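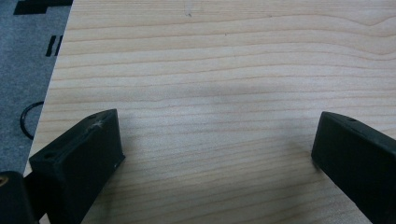 Table 2, between tasks. Jaws open, nothing in them.

Prelell household and shop-floor chores study
Progress report to the Strobel fund
Prepared by Kulsoom Rajput, 2 Nov 2019

Where we are

When the fund renewed us in August, Ludger Hellwig asked for a report he could read on one train ride, with a plain answer to the question of whether machines can do chores yet. The answer is some chores, some of the time, if you set the table for them first. The longer version follows, and the train from Grilport is not a fast one.

We work on three jobs this period: wiping a tabletop, folding a dish towel, and restocking a shelf with small boxed goods. Clearing a table after a meal was on the original list and has been moved to the next period, for reasons that involve soup.

Wiping

The best of the three. The arm holds a sponge, finds the table and covers it. In the last block of trials it got through 89 out of 100 tables to the standard Hildegard Rothe set, and her standard is that she would eat off it. The failures were mostly crumbs pushed over the edge onto the carpet. The software scores a crumb on the carpet as a clean table. Hildegard does not, and we have gone with Hildegard.

Small dark specks on a pale wood surface are still a nuisance. The grain is full of fine lines and the vision model can't always tell a crumb from a bit of tree. Turning up the sensitivity made it scrub at the grain for several minutes with great commitment. We have turned it back down and are labeling more examples by hand.

Folding

Less good. A towel laid flat and square gets folded in half, and usually in half again. A towel dropped on the table the way a person drops a towel gets picked up, considered, and put down in a different heap. Malte Brandes has written a routine that shakes the towel out first. It works well enough that we now duck.

We collected 271 folding demonstrations with the hand-held gripper, where a person wears out their own wrist so the arm can learn from the recording. Most are usable. Ten or so more hours of this were planned before the end of the period and we have cut that in half, as the early towels and the late towels teach the model much the same thing. What it lacks is messy starts, and we had been starting too neatly. Everyone who does the recording turns out to be a tidy person.

Restocking

Boxes go on the shelf facing front as long as they are stiff and no wider than the jaws will open. The Funer people lent us a stretch of shop shelving and a crate of stock, and their floor manager, Cyril Haworth, came by to watch. The arm filled one row while he was there. He timed it on his phone, put the phone away, and asked politely whether it could work nights. It could, and given its pace it would need to.

Soft packets are a different matter. The grip that holds a box firmly will crush a bag of rice cakes, and the grip that spares the rice cakes drops the box. Malte is testing a softer pad for the finger faces. The first version left residue on everything it touched and has been retired.

Equipment and space

The printed fingers are holding up. They get scuffed, which hasn't affected the results, and a replacement pair can be printed overnight. Cables continue to find their way under the tables and around the chair legs. We have ordered clips for them, for the second time, the first lot having been put somewhere safe.

Table 1 wobbles. All folding results from table 1 before the shim went in are marked as such in the data.

Money

We are under on travel and over on towels. The line for outside labeling has not been touched and we would like to move part of it to pay for 10 more days of recording time, aimed at the messy starts described under Folding. A revised sheet is attached for Ludger's signature.

What we said we would do and haven't

The comparison against a person doing the same chores is late. We ran a pilot with Hildegard on wiping and she finished before the arm had completed its calibration check, so we need to agree on when the clock starts. Malte favors a start that leaves calibration out. Hildegard has views on this and will send them separately.

The write-up of the August trials is drafted but still needs its figures.

Next period

Wiping moves to a second kind of tabletop, darker and with a gloss, which the vision model has never seen. Folding gets heaps. Restocking gets the new pads and one mixed shelf of boxes and packets, and Cyril has asked to come back for that. Table clearing begins with dry plates only. Soup will be proposed again when we have a waterproof cover for the wrist joint and a quote we are willing to show you.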